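Mestska Desk Tidying Set

README, maintained by Mahlet Ejigu and Orlando Tamayo

Welcome, and thank you for looking at our little corner of desk life! This set is all about putting things away on a tabletop: pens in cups, strips in cups, clips in trays, the small chores that everybody does at the end of a workday and hardly thinks about. We think they're fascinating, and we've had a great time collecting them.

## What's inside

- 251 clips, each covering one small tidying task
- 12 kinds of task, listed in tasks.txt
- 28 clips held back for testing (folder: heldout)
- one plain-text note per clip, written by whoever did the tidying

The pen holder task is our favorite. Long, bendy items make it much more interesting than it sounds. A pencil goes into a cup without a fuss, but a flexible strip bows out to one side and you have to bring the far end down over the rim while the rest of it is still curving around in the air. Orlando has a whole page of notes on this in strips.md, and it's well worth reading.

## Naming

Folders go by task, then by room. "Jalano" is the small room and "Wimik" is the larger one. If a note says "cup," it means the pen holder. Early notes sometimes say "pot," same thing. We haven't gone back to change them.

## How the notes are written

Short and in everyday words, please. "Put the strip in the cup" is perfect. If something got dropped and picked up again, say so and keep the clip! Those are some of the best ones in the set.

## Known gaps

The tray tasks are thin compared with the cup tasks. Lighting changes a lot between morning and evening. Two clips in the Wimik folder have their notes swapped; we know which ones and the fix is coming in the next version.

## Using it

Free for teaching and research. Please mention the Mestska Desk Tidying Set if you publish anything, and send us a link, we love seeing what people make with it. Corrections to the notes are very welcome too, even tiny ones.

## Pen holder
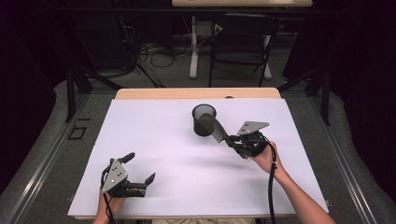
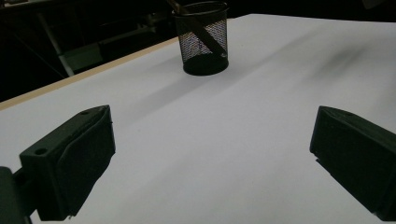

Black mesh pen holder on the white work surface. The first view also has the flexible strip, with its far end at the cup.

Last updated: July

Contact: Mahlet Ejigu, Mestska | © Mestska | Back to top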